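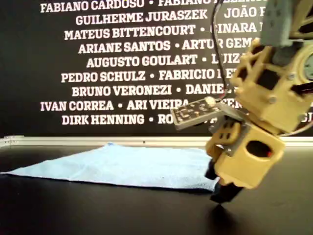
*Bras beige au-dessus de la table noire*

**flandemico_foto** — Aug 19, 2025
Séance portrait à deux dimanches d'affilée, client demande TOUS les bruts. 552 fichiers. Vous donnez, vous ? Contrat Barnance, rien d'écrit là-dessus.

**Verbeke16**
Jamais. Une galerie retouchée, point. Les bruts c'est pas le travail fini.

**lou_argentique**
Pas d'accord. Moi je les vends en option depuis mars, zéro souci. Faut juste le mettre au devis. 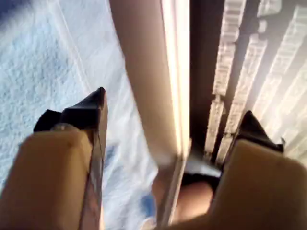

Et puis un client qui veut ses bruts il les ouvre jamais — il est content de les avoir, c'est tout.

**Verbeke16**
Jusqu'au jour où il colle un filtre orange dessus avec ton nom en crédit. Vécu.

**flandemico_foto**
Ok donc 16 photos en plus, retouchées, et je garde le reste ? Demetrius Szabo fait comme ça je crois

**lou_argentique**
Ça passe. Mais met une clause la prochaine fois, et archive sur Federlow en attendant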